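Stistex, Surar site: monthly walk-round, storage and handling of cleaning liquids
September. Checked by Rima Rizk. Comments to Carla Khalaf.
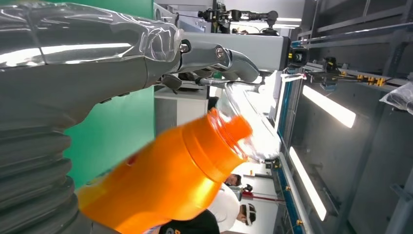

Scope is the main liquids store, the decanting bench and the two satellite cupboards. Waste drums are on a separate sheet. Containers were looked at for label, closure and condition. An open neck with no cap, as on the orange plastic bottle, is marked as a closure fault whatever the contents, and the container stays out of the store until a cap with the right thread is fitted.

1. Store door self-closes and latches
Yes. Slow on the last few centimetres. Adjust closer.

2. Spill tray under all racking
Yes. Tray 3 has a hairline crack at the drain corner. Not leaking at the time of the check. Replace.

3. Acids and alkalis on separate shelves
Yes.

4. Labels legible and facing out
Partly. Dusska descaler labels are fading on the window side. Reprint and move to the inner rack.

5. Caps fitted and tight
No. See above. Spare caps to be kept in the drawer at the decanting bench.

6. Stock within store limit
Yes. Limit 3,756 litres, held 3,711 litres. Next Vlachou delivery must not be accepted until at least one drum has been drawn down.

7. Eyewash within 10 metres of decanting bench
Yes. Flushed, ran clear. Tag signed.

8. Extraction running during decanting
Yes. Filter due for change after the Sunday shutdown.

9. Absorbent granules, minimum 20 kg
No. One bag opened and part used, not reordered.

10. Safety data sheets present
Partly. Descaler sheet is the old issue.

Result: pass with actions. Items 5 and 9 to be closed before the next delivery, the rest by the next walk-round.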